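### 4.2 Shape against colour in Pirihi

Of the two puzzle games we studied, Pirihi gave us the results we're most excited about. It is a tile-matching game in which the player slides round-cornered tiles along a grid until four of a kind touch. Hirnell, the older of the pair, asks players to match by colour alone. Pirihi asks them to match by the pattern of holes punched through each tile, and uses colour as a sort of false friend: two tiles can be the same bright orange and still refuse to match. We expected new players to find this annoying. They loved it!

Each of our 70 players completed 200 boards over four sittings, half with the usual coloured tiles and half with a grey set we drew for the study. Lennox and Singhal (who both play far too much Pirihi) built the grey set so that nothing changed except the fill. The sounds, the speed and the scoring were left alone, and players could take as long as they liked over a move.
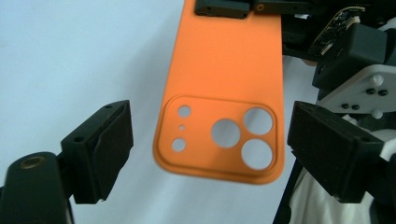 **Figure 2.** Orange phone case with cutouts in a raised square surround.

The first thing we looked at was how players learned to tell the harder tiles apart. In the early boards nearly everyone went by colour, lost a few moves to it, and then began to look at the holes. What came next was a real pleasure to watch. Players didn't compare tiles hole by hole; they gave each pattern a name and hunted for the name. The large holes did most of the work here. A group of three big openings in a triangle, like the one on the phone case in Figure 2, was picked up very early and was called "the face", "the bowling ball" or "the camera" depending on who was playing. The small holes beside such a group were often missed, and tiles that differed only in a small hole caused most of the late mistakes.

Colour still mattered, though in a way we hadn't guessed. On the grey boards players were slower to start but made fewer wrong matches, and several asked to keep the grey set for the rest of the sitting. On the coloured boards they moved faster, talked more, and took more risks. Dương, who ran the sittings, noted that the groans were louder too — a wrong match between two orange tiles seemed to hurt far more than one between two grey ones. We think this is a lovely bit of design. The game sets a trap that players can see perfectly well, and they keep walking into it with a grin.

Hirnell showed none of this. Its players got steadily quicker and then levelled off, and hardly anyone named a tile. We don't take that as a mark against the game, which is calm and very well made, but it does suggest that naming starts when colour stops being enough. Section 4.3 looks at what happens to those names when two people play on the same board.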